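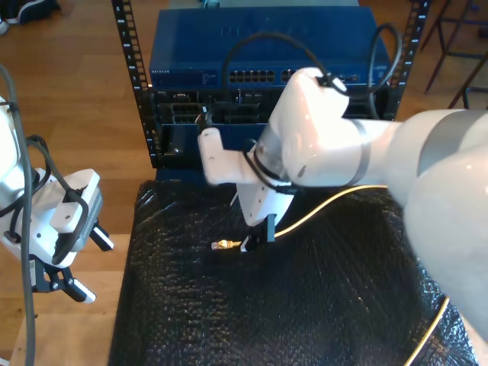
4.2 跳线、接头和那张不大的桌子

先说说我为什么会跟跳线较上劲。前面几节讲的是整间机房的布线记录,翻来覆去都是表格,看久了真的会犯困。可是真正让人耗时间的地方,往往就在一两个机位高的那一小块:上面一台交换机,下面一块配线面板,中间几根短得不能再短的线。我在 Bredard 那边做记录的时候,光是跟短跳线有关的返工条目就抄了 252 条,抄到后来手都酸了。这个比例比我预想的高得多,所以这一节我想专门聊聊小机架,聊聊线头本身,也聊聊大家把线摊在哪儿。

小机架的好处很明显嘛,开放式的,前后都够得着,搬到桌上就能干活。坏处也跟着来了:没有理线槽,没有侧板,线一多就往前面垂,正好挡住要插的那一排口。我自己一开始也图省事,线买长了,心想长总比短强吧?结果多出来的那一截绕来绕去,换一根线要先拨开三四根,拨的时候还老担心把旁边的带松了。后来我把所有同层跳线都换成短的,返工的那一栏一下子清爽了不少(当然这只是我自己的经验,样本很小,大家别当定律用)。

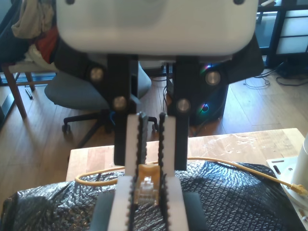

线头的颜色,是我在这一节里最想讲的一件事。我们习惯用线身的颜色来分用途,黄的归一类,黑的归一类,可手真正捏住的位置是尾部护套那一小段,眼睛最后盯着的也是那儿。图2里的黄线就挺典型:护套是黄的,前头的水晶头是透明的,线往右边绕过去,那头又露出一个透明接头来。遇到这种线,我第一眼靠颜色认出它是哪一类,可到底是哪一端、该进哪个口,颜色就帮不上忙了。要是同类的黄线有好几根摊在一起,我就只能顺着线一点一点捋。捋线这个动作听起来没什么,可在我的 252 条记录里,有 134 条的备注都写着“捋线”或者“认错端”。看到这个数的时候我自己也愣了一下!

那怎么办呢?我试过三种办法。第一种是在两端都贴小标签,Ustonex 的那套编号规则我照搬过一阵子,字太小,贴在护套上一弯就翘。第二种是给两端套不同颜色的护套,好认,可是备件一下子要多准备一倍,管备件的抽屉很快就乱了。第三种最土:线还没上架之前,就把要进交换机的那一头统一朝左放,要进面板的那一头统一朝右放。我现在用的就是第三种。它有个明显的毛病,只要中途有人把线拿起来又放下,方向就全乱了,得重来一遍。不过对两三根线的小活儿来说,它快,也不用买东西,我挺喜欢的。

再说插的顺序。我的习惯是先插里面的口,再插外面的,先插短线,再插长线。道理谁都懂,做起来却总有人跳着来,我自己也跳过。插水晶头的时候,我会先看卡扣朝哪边,再往前送,听到“咔”的一声才松手。这一声在安静的屋子里很清楚,旁边要是开着风扇就难说了,所以我又加了一步,插完轻轻往回带一下。Cordero 的操作单上没有这一步,我跟他们的记录对照的时候,不得不把这一项单独拿出来,要不然两边的耗时没法比。

机位编号也值得提一提。很多小机架的立柱上本来就印着小小的白色数字,可写记录的人偏偏爱用“上面那台”“下面那块”来称呼设备。今天这么写没问题,等中间再塞进一台东西,“上面”和“下面”就都说不清了。我在整理旧记录的时候,为了弄明白一句“插到下面那排”,来来回回翻了一下午的单子,最后还是存疑。所以我现在要求自己,凡是提到设备,先写机位号,再写口号,哪怕架子上只有两样东西也照写。
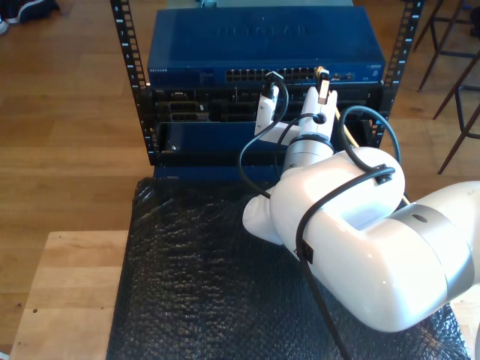

图3 桌面上的小型开放式机架,两侧立柱有成排方孔,并印有白色机位编号。

有了机位号以后,记录一下子短了很多。原来一条返工说明要写两行,现在七八个字就够。我把 Stallulico 提供的旧单子按这个写法重抄了一遍,全部 2,516 条插拔记录里,能够确定到具体端口的大约有 2,000 条。剩下的那些怎么看都对不上,我没有硬猜,统统归到“位置不明”里,后面的统计也不算它们。这样做会让样本变小,可我宁愿小一点,也不想把猜出来的东西混进去。

桌面上铺什么,其实也影响干活的手感。光木头的桌面好擦,水晶头放上去会滑,线一弹,头就跟着跑。铺一层带纹路的软垫会好一些,小零件不容易滚。可是垫子太软也烦人,底下要是鼓起一块,线头就歪着躺,拿起来的角度每次都不一样。还有颜色的问题,黑垫子上放黄线,一眼就能看见,放黑线就得低头找了。我后来干脆把黑线都搁在垫子外面的浅色木桌上,找起来省心多了。
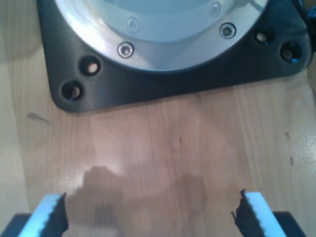
说到桌子,我还有一点私心想写进来。同一张桌子上要放机架,要放线,还要留出手肘的位置,这几样总在抢地方。我的做法是先把重的、不打算再动的东西定下来,剩多少地方就摆多少线,一次最多摆够插一层的量。以前我喜欢一口气全摊开,看着很壮观,找起来却要命。现在摊得少,来回取线的次数多了几趟,可我对照自己的记录,总的时间并没有变长,认错端的情况倒是少了。这一点我在 11 月那轮记录里还会再看,眼下只敢说有这么个苗头。

另外,取下来的旧线不要随手放回新线那一堆里,这句话我在操作单上写得特别大。旧线的卡扣断没断,拿在手里不仔细看真看不出来,混进去以后再挑,比重新捋一遍还累。我给旧线准备了一个单独的盒子,每做完一层清一次,卡扣断了的直接剪掉接头,免得下次又被谁捡回来用。剪下来的接头我也记了数,连同各层的跳线长度一起放在附录的表里,下一节讲耗时的时候会用到。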